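马克杯、小托盘和一次性餐具：我家小店的桌面杂货页

更新于二月

大家好，我是店主，也是打包的那个人，也是回消息的那个人（所以有时候晚上十一点才回，请多包涵）。这一页放的是我们桌面和厨房里用的小东西：喝水的、装东西的、办聚会用完就收走的。全部都是我自己先用过一阵子才上架的，有些用着用着就舍不得卖了，比如那个蓝色托盘，我自己就留了一个，后面会说到。

价格统一写在每一样东西的末尾，单位是新台币。满 1,516 元免运费，这个数字很怪我知道，是当初跟物流谈出来的，后来懒得改，老客人反而都记住了！

HOME 字样马克杯

先讲卖得最好的。杯身上斜斜地印着 HOME 四个字母，字是深色的，没有别的花样。目前有两个颜色，一个是很淡很淡的粉，一个是偏深的蓝绿。粉色那只外面浅、里面深，倒牛奶进去特别好看，喝咖啡就比较看不出还剩多少，我常常仰头了才发现早就见底。蓝绿那只反过来，外面深，里面带一点黄，泡茶的时候汤色会显得比较暖。

把手是方的。刚拿到样品那天我还有点犹豫，怕卡手，结果用了一个冬天，反而不习惯圆把手的杯子了。四根手指伸进去刚刚好，手比较大的朋友可能要缩一根，我先生就是伸三根，小指翘在外面（很优雅）。

容量是 400 毫升，装到杯口。平常倒个八分满最顺手。可以机洗，印字的那一面我习惯朝里放，免得被别的碗盘磨到。微波炉热牛奶可以，空杯子不要放进去转。

两个颜色可以混搭，很多人一次带一对。下单时备注栏写“粉”或“蓝绿”就好，没写的话我会一样放一只。一对 3 只装是没有的，不要再问我了哈哈，想要三只请在购物车里自己加。

单只 280 元，一对 520 元。

蓝色浅边托盘

塑料的，四边有一圈凸起来的边。我最喜欢的就是这圈边：杯子放上去，走路手抖一下也不会直接滑出去。汤汤水水洒在里面也流不到桌上，端到水槽一倒一冲就好。

我自己那个平常就放在桌子左手边，固定放两只杯子，旁边再搁一个不锈钢方盒，剩下的位置放什么看心情，有时候是饼干，有时候是还没拆的信。桌子是白色的，配这个蓝色很清爽，配木头桌子我也试过，稍微跳一点，但我妈喜欢。

清洁用一般洗碗精就好。不要用钢刷，会留细纹，逆着光很明显。也不要拿来垫刚离火的锅，我知道有人会这么做，我自己就干过一次，所以那一个现在在阳台当花盆底盘。

一个 190 元。

不锈钢方盒

长方形，表面是拉丝的，不容易看出指印。盒子内壁上有一个很淡的压印标志，要凑近一点才看得见，是厂家的标志，不是瑕疵！写这一句是因为每个月都有人来问那里是不是撞到了。

方盒的用法真的太多了。我拿来放茶包、放糖包、放夹子，冬天拿来放橘子皮（晒干泡脚用）。厨房里备料也好用，切好的葱姜蒜一格一格太麻烦，干脆全丢进去。客人里面有一位是做甜点的，拿它来放裱花嘴，说找起来比抽屉快多了，我听了马上学起来。

没有盖子，想要盖子的朋友可以去看另一页 Testadholm 系列，尺寸不一样，价格也贵一些。

第一次用之前请先用温水加一点洗碗精洗过，再用干布擦一擦。如果布上有灰灰的一层，再洗一遍就会干净。

一个 340 元。

白色纸杯和铝箔餐盒

这两样放在一起讲，大家多半也是一起买的：野餐、社区烤肉、小朋友生日。纸杯就是素素的白，杯口里面是偏奶油的颜色，没有图案，想自己贴贴纸、写名字都可以。油性笔写得上去，水性笔会糊，请相信我。

铝箔餐盒是长方形的，边缘有一圈压出来的棱，内里亮亮的、带着细细的皱褶。它很轻，单手捏着一侧的边就能提起来，空的时候完全没问题。装了菜就请两只手拿，或者底下垫个托盘，不然中间会往下弯。我拿来烤过马铃薯、烤过奶油白菜，也装过凉面带去公司。进烤箱可以，微波炉不行，这个我在包装里也会再附一张小纸条。
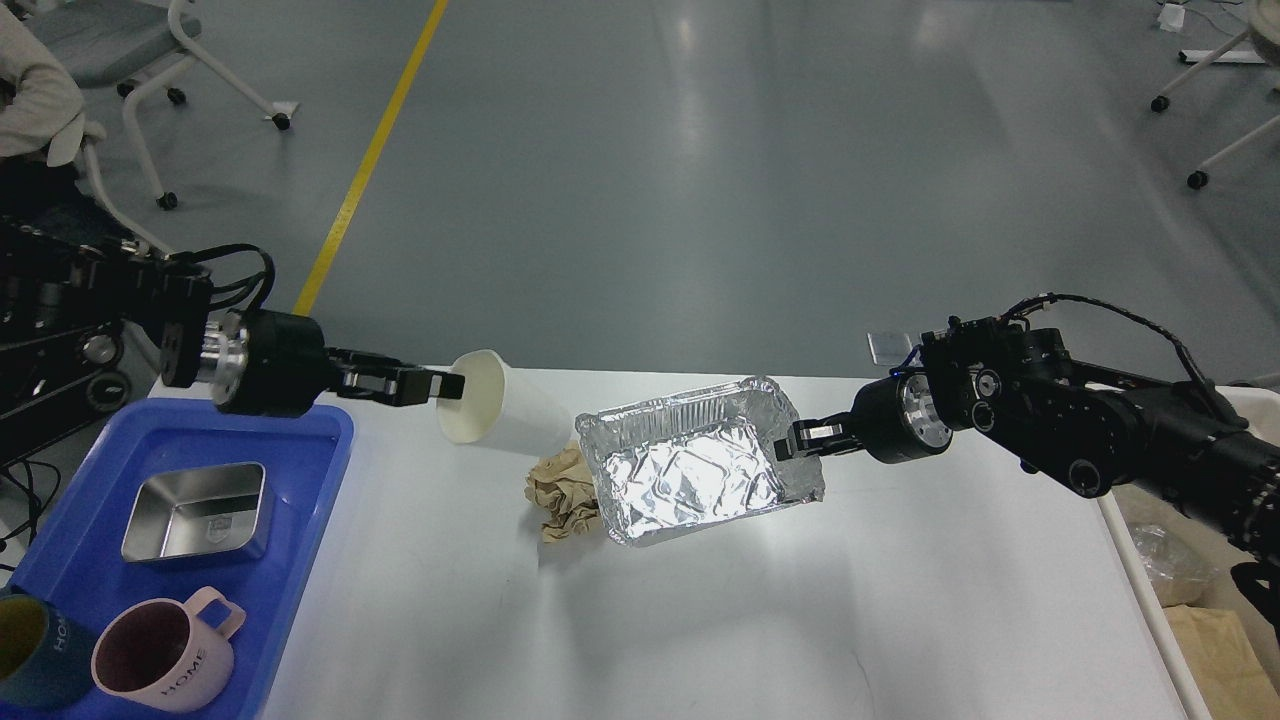
怎么包、怎么寄

我们用的是浅褐色的包装纸，揉一揉塞在杯子和盒子之间。收到以后不要急着丢，摊平了可以擦玻璃，也可以垫在鞋子里吸湿气，我家的猫则认为那是她的。

马克杯一只一只单独包，包好再放进内盒，外面再一层纸箱。纸杯和铝箔盒怕压，会放在最上层，所以箱子上我会写“此面朝上”。如果您收到的时候箱子是倒过来的，也先别紧张，打开看看，大部分时候都好好的。真的压扁了或者杯子有缺角，拍张照片传给我，3 天之内我会补寄，不用把坏的寄回来。

托盘比较大，跟杯子一起买的话，我会把托盘放最底下，其他东西就坐在上面，像上菜一样。

整组一起带

最近加了一个“搬新家组合”，给那种一口气什么都缺的朋友。里面有：

马克杯六只，颜色随您配
蓝色托盘两个
不锈钢方盒三个
白色纸杯四包
铝箔餐盒两包
再加一条 Larkton 的棉布擦巾，颜色我随手挑，不能指定

组合价 3,435 元，免运。有人问能不能把纸杯换成多一只马克杯，可以的，补个差价就行，先传消息给我算一下。

常被问到的几件小事

马克杯会不会掉字？我自己那只天天用、天天洗，HOME 四个字母都还在。

杯子烫不烫手？刚倒开水的时候杯身会烫，握把手就好，方把手跟杯身之间的空隙够大，指节不太会碰到。

托盘有没有别的颜色？目前只有蓝的。问过厂商 Polák，他们说绿色要等，我没有问出来要等到什么时候。

纸杯可以装热的吗？温热的茶可以，刚滚的开水我会套两层。

不锈钢方盒可以直接放炉子上吗？请不要。

可以面交吗？可以，下午四点以后比较方便，来之前先说一声，我好把东西先包起来。

现在库存

粉色马克杯有，蓝绿马克杯剩得不多，下一批二月底进。托盘和方盒都充足。纸杯整箱买请提前两天讲，铝箔餐盒目前只有长方形，圆的卖完了，暂时不补。

下单请按页面最下方的按钮，或者直接传消息给我，写清楚品项、数量和颜色就可以。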